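3. Checking reach on the two-arm bench

Do this after the base joints are bolted to the front rail.

1. Switch on the Toltero supply. Wait for the status light under each arm.
2. Set the trays and the grid box between the arms.
3. Run each purple cable in an arc above its gripper, then down past the base.

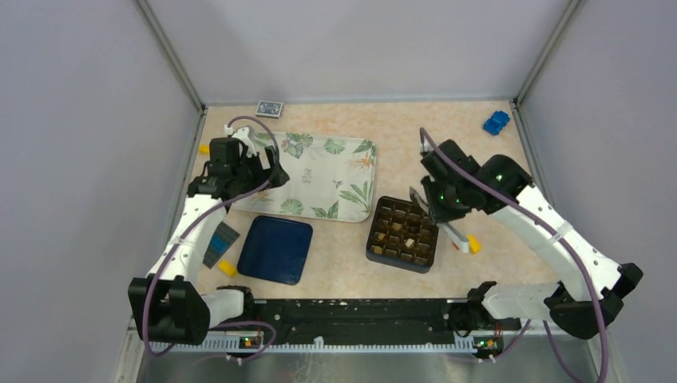

Fig. 2 – Both arms raised over the table, stick in the right gripper.

4. Jog each gripper to the far corners at low speed. Stop if a cable pulls tight.

Note: Joni Ahonen's Lukico build uses the same rail – skip step 3 if you copied his cable ties.

Caution: Keep hands outside the walls while the arms have power.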